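Why I still write my shopping list by hand

Every July my neighbours in Clindska go away, and I have the street almost for myself. It is a good time to think about small things, and this year I think about lists.

My daughter put a shopping program on my telephone. It remembers 48 things I bought before and it offers them to me again, like a waiter who does not listen. I used it for one month. I came home with too much rice and without onions. 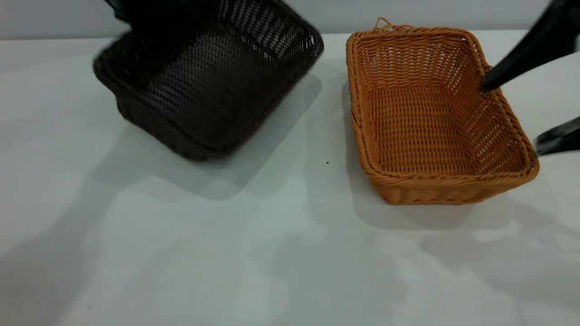
A paper list is slower, I agree. But when I write "onions" with a pencil, I must first go to the kitchen and look. The looking is the useful part. Rhea Cruzado, who teaches with me at the evening school, told me that this is only my habit and that I defend it because I am old. Maybe she is right. She also forgets her milk very often.

I do not ask that other people throw away their telephones. I ask only that the shop on Kiser Street keeps the small pencils by the door, which it wants to remove in the autumn.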